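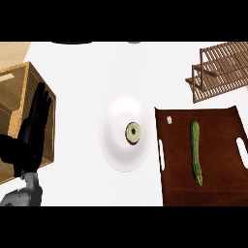
2025-10-13

Kitchen sim, planner branch. Carried on with the grasp sampler for the multi-fingered hand. The old one scored candidates on palm distance alone, so thin items got approach poses with the fingertips under the table surface. Added a clearance term per finger and reran the Gruneck set overnight.

612 episodes, 98 ended in a planner timeout. Nearly all of those were slice-from-bowl. The rim takes up most of the free space and the sampler keeps proposing side grasps it can't reach. Whole cucumber on the board is fine.

Changes today:
- collision padding on the bowl halved
- top-down grasps seeded first for anything flat
- wrist speed limit back to the January value
- Closico export writes joint names again, not indices

Short rerun of the slice task with the above: 53 successes out of 62. Replans can still take up to four seconds. Profiler blames mesh checks against the dish rack, so try a box hull for it next. Crate walls want the same treatment, but keep the inside open.

Merge to Santoro once the tests pass.

Comments (2)

rorkby_sim: Does the padding change apply to the crate as well? My branch still has the old value there.

planner2: Bowl only for now. Leave yours as it is until the hulls are in.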